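Workshop notebook, September
Paste trials, second round
Present: self (Ashraf Naciri), Firdevs Işık, Marwa El Khatib until lunch

Carried on from the first round, which was spoiled by the boards being primed on different days. All boards this time were primed in one session by Firdevs with the same tin and the same roller, and left flat overnight. Six boards, three pastes, two boards per paste. One board of each pair lives on the shelf by the window, the other on the inside wall.

Pastes:
A - Uddin cellulose powder, mixed with cold water to the packet instructions
B - wheat starch, cooked here, sieved twice
C - Benow ready-mixed, straight from the tub

B took far longer than the other two. It caught on the bottom of the pan the first time and had to be thrown out. The second batch was cooked over the smaller ring and stirred without stopping until it went from chalky to translucent, then cooled with a skin of water on top. Worth writing down that the sieve needs to be rinsed at once. Last time it was left in the sink and Ingeborg had to pick it out with a pin. 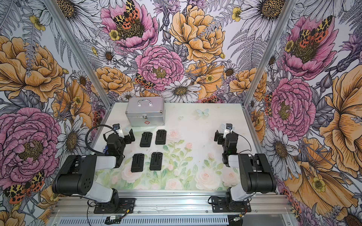 Finished weight of the B batch was 614 g, including the water skin, which was poured off before use. I did not reweigh it afterwards and should have. Marwa suggests weighing the pan empty and writing the tare on the handle with a paint pen so that we stop guessing.

Strips were all cut from one roll of plain lining paper, long edge with the machine direction. Soak time was the same for all three pastes. I know that C is meant to go on the wall and not on the paper, but doing it that way would have changed two things at once. Noted here so that the C result is read with that in mind.

Hanging was uneventful except for board four, where the strip went down with a crease and was lifted and relaid. B tolerates this well. It slides for a good while and can be coaxed with the flat of the hand. A slides less. C grabs, and the strip has to be right first time or peeled off completely.

Left everything for eight hours with the heating off and the door shut. Checked at the end of the day with the lamp held low to the side:

Board one (A, window): one seam lifted at the top corner, can get a fingernail under it
Board two (A, inside): flat, seam tight
Board three (B, window): flat, slight cockle in the middle
Board four (B, inside): flat, the old crease just visible in raking light
Board five (C, window): seam open along most of its length
Board six (C, inside): flat, one small blister near the foot

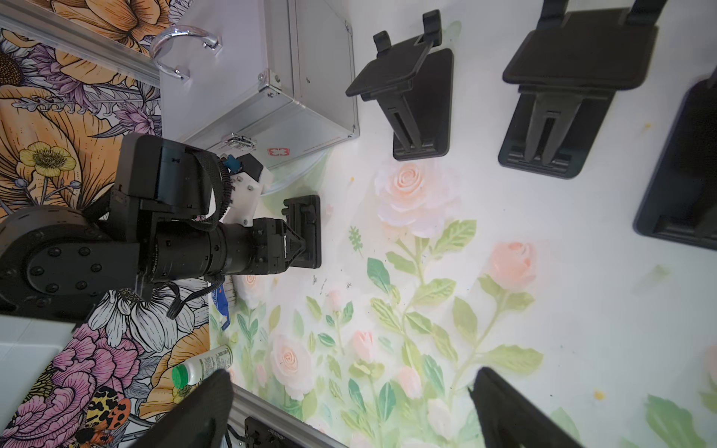

The window position is clearly the harder one. It dries faster there and the draught comes in at sill height. The two A boards would have been called identical if we had only used the inside wall, so keep the paired arrangement for the next round even though it doubles the priming.

Firdevs thinks the open seam on five is the paper shrinking back after over-soaking and nothing to do with the paste. Possible. To test this, repeat C with the paste on the board and the strip dry, and keep a soaked strip alongside it. She also wants the hygrometer moved off the radiator shelf. Agreed, done before leaving.

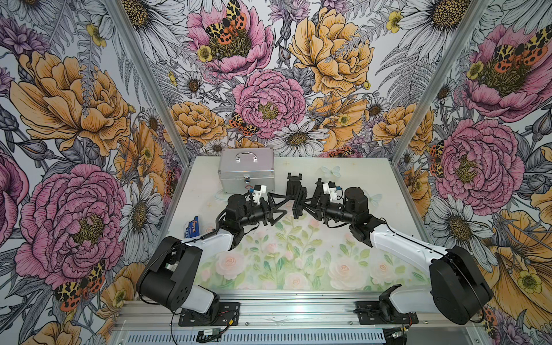
Floral paper on the left, back and right walls, both arms reaching in to the middle of the table.

Peel test is to follow once the boards have had longer. Said Salem has a spring balance we can borrow, and he would prefer that we clamp the boards and don't hold them against our knees. Pull at a right angle, slowly, note the reading when the strip starts to move, and note separately whether the paper splits before the paste gives.

Two things outstanding from the last entry. The Lundamden primer sample has still not arrived - Ingeborg Oltmanns is chasing. The Steteck seam roller has a flat spot and leaves a faint mark every turn, so use the old wooden one until it is replaced.

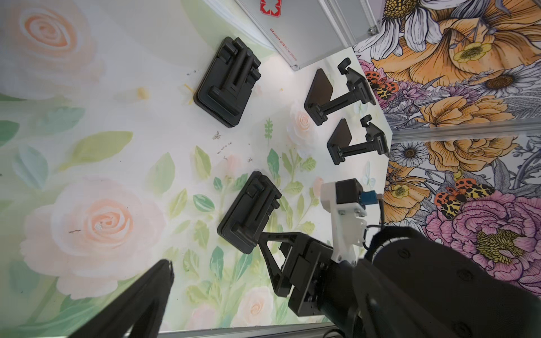 Black folding phone stands on the rose-print top.

For next time:
- tare on the pan handle
- fresh blade for each strip, the edge on board five was slightly furred
- paste brushes labelled by letter, one per paste
- more lining paper from the same batch if there is any left
- ask Marwa for her notes on adding size to the starch

Leftover B is in the fridge, lidded and marked. Throw it out if it smells sour.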